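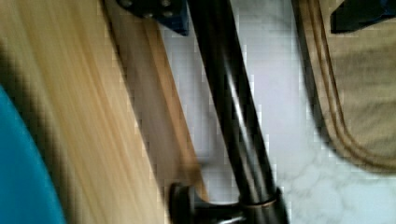 7 minute read

Cosimo Marras has his phone face down and a list of things he wants to get through before his next call. First one on the list is price. He does not want to talk about price first, he says, but everybody asks.

So, price. Drodon is sold as a service. One arm, the software, setup in your building, and a monthly bill of $300 per station after a 2 month trial. "You don't own the arm. You don't want to own the arm. When a joint goes bad at month nine you want it to be our problem."

Marras runs the product side for Drodon, which does small-kitchen and breakroom work. Toast, plates, drawers, putting stuff back. Not restaurants. He is firm on that. Restaurants want speed and Drodon is slow, he'll tell you so before you ask. "A line cook would throw it out the window. Fair enough."

The company started selling in April, mostly to assisted living places and a couple of offices. The Dranthorpe residence was first. They wanted help at breakfast, in the kitchenettes, where staff were running up and down the hall all morning for one slice of toast at a time.

Why kitchens at all? Warehouses are easier, surely. Same box, same shelf.

"Much easier. And full. Everybody is in the warehouse already." He talks fast, doesn't stop for the next question. Kitchens are bad for robots, he says, becuase people keep putting things where they like them. Towel on top of the toaster oven. French press right next to the toaster. Shiny stuff, glass stuff, a marble pattern counter that messes with the depth reading. "We tell customers, don't tidy up for us. If it only works in a tidy kitchen I can't sell it."

Most of the training is done that way now, on a crowded counter, with a drawer open and a slice of bread sticking up out of the toaster and a plate parked on whatever flat thing was nearest. 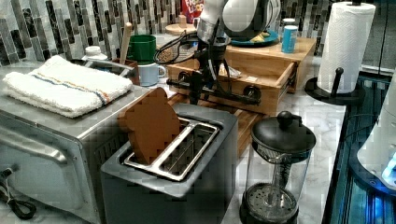

Markos Chatzigeorgiou isn't convinced that crowding is the hard part, and says the trouble in his kitchen was always the drawers, which stick when the weather is damp and slide like butter when it isn't, and no arm he has tried could tell one from the other before it pulled. He would also like the wipe-down to take less time.

Marras doesn't argue with the drawers. The gripper feels load, he says, and backs off if the pull goes over a limit, but the limit is set by hand at install and does not move with the seasons. An update is planned. No date, he wont give one. "I gave a date once. Never again."

On the wipe-down he is less patient. There are covers for the fingers, they come off, they get washed. The joints further up get a cloth. "It's a kitchen. You clean the things in it."

What about the competition. Kokkinos has a cheaper arm, sold outright, and a lot of hobby people swear by it. Marras has one at home. Likes it. "Good arm. Then you spend your evenings writing the rest." Devivo he is more careful about, they bid for the same customers. Their unit is faster on plates, he grants that. Weaker on handles and thin rods, in his opinion, anything dark and glossy where the wrist camera sees mostly glare.

Glare comes up a lot. The wrist camera is small and close to the work and moves when the arm moves, so the picture smears. Drodon's answer is to slow down near the object and take another look. Costs time. He thinks it's worth it.

Installation: one visit, a technician, an outlet, a counter that doesn't wobble. Then 100 practice runs on site before the customer is handed the tablet. Can you skip the practice runs? People ask. No.

And support? Phone line in business hours, which for a breakfast product seems odd. He winces. They are moving the hours earlier. Dranthorpe complained, rightly.

Last question, would he put one in his mother's kitchen. Long pause, first one all interview. "She'd fight it for the toaster. But the drawers, yes, the low ones. Her knees are bad." Then the phone buzzes and he's picking it up, still talking, something about the covers coming in a second size next year.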